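Notebook, Sunday, late

Second evening with the Plarkside wireless charging puck. The box says it pulls power out of the air from any nearby router. I've heard that one before, and so has everyone who reads this notebook.

Set it on the bench 2 feet from the router with a dead phone on top. After 142 minutes the phone still wouldn't boot. Moved it right up against the antenna and got a battery icon, then nothing. Yevhen thinks the puck has an ordinary cell inside, charged at the factory, and that I was watching it drain. I lean the same way. Haven't opened it yet because Mabli wants the seal intact for the return.

The Planach app claims "5 bars of harvest" whether the router is on or off. I pulled the plug twice to be sure. Still 5 bars. So that number is decoration.
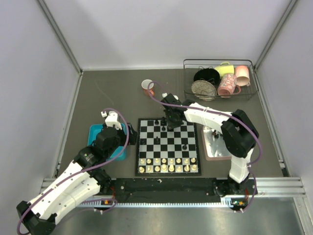 Mabli's point, which I'll grant: people have been promising power without wires since before 1911, and a few of the small versions do work if you only need to run a sensor. A phone is a different load. Cattaneo's support desk answered my email with a link to the same brochure.

To do: borrow the good meter back from Yevhen, leave the puck in the steel cabinet overnight, read it again before coffee.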